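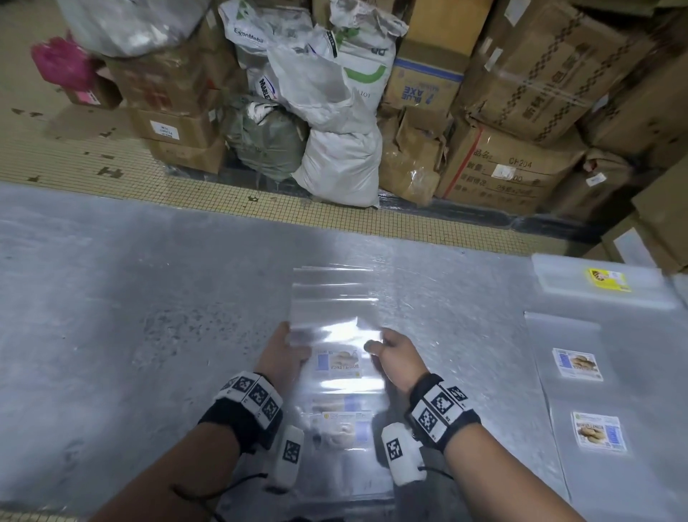
Can Machines Do the Chores Yet?
June
By Veikko Mustonen

Every day, people at home and at work do small jobs with their hands. They fold shirts, wash cups, open boxes and smooth out plastic bags. Most people do these jobs while thinking about something else. Many young readers have written to the Vetureck Learning Center to ask why a machine cannot do them instead. The short answer is that machines can do some chores, in some places, and that many others are still too hard.

Machines have helped with chores for a long time. A washing machine fills itself with water, turns the clothes and spins them. A dishwasher sprays hot water on plates until the dirt comes off. These machines work well because everything happens inside a closed box. The machine does not need to know whether it is washing a red sock or a blue one. Someone still has to put the clothes in, take them out and fold them, and the folding is the part that gives engineers trouble.

What makes a chore hard for a robot?

Engineers sort objects into two groups. The first group is called rigid, a word that means stiff. A brick, a spoon and a wooden block are rigid. If a robot picks up a block, the block has the same shape in the air that it had on the table.

The second group is called deformable. This word means that the shape can change. Towels, string, bread dough and plastic bags are all deformable. When a person lifts a bag by one corner, the other corners droop, slide or stick together. A robot that knew where every part of the bag was must look again and work it out from the beginning.

Clear plastic is harder still. A robot sees with cameras, and light passes through clear plastic or bounces off it in bright patches. A camera may see the table under the bag and miss the bag. If there is printing on the plastic, the letters on the far side may show through backward. A person looking at a clear bread bag can sort this out quickly. A computer has to be taught.

Why are hands so good at this?

The skin on the fingertips can feel very small things. Rub the top of a thin plastic bag between your finger and thumb, and you can feel the two layers slide apart. Your fingers press harder or more softly without waiting for you to decide. Your two hands also work as a team. One can hold the edge still while the other smooths out a fold.

Many robot hands have only two fingers, and some cannot feel anything. Pressing too hard may tear the bag, and pressing too softly may let it fall.

How do robots learn?

One way is to write down every step as a computer program. This works in a factory where the same part arrives in the same place each time. Another way is to let the computer study how people move. Small cameras or patterned markers can be worn near the wrists to help a computer follow where the hands go. The computer then looks for patterns in many examples of the same job.

The Marchal Workshop tried a practice test with a robot arm named Zutska. The arm was asked to pick up one flat bag and lay it on top of another. It made 342 tries and succeeded in 184 of them. The engineers were pleased with this result, but a shop could not use a helper that missed so often.

Try it yourself

Ask an adult for a paper bag to fold. Put on a pair of thick winter gloves and fold the bag in half using only the thumb and first finger of each hand. Then take off the gloves and fold it the usual way. Write down which parts were difficult. Never put a plastic bag over your head or face, and keep plastic bags away from younger children.

Words to know

Rigid: stiff; keeping the same shape.
Deformable: able to change shape when pushed, pulled or lifted.
Gripper: the part of a robot that holds things.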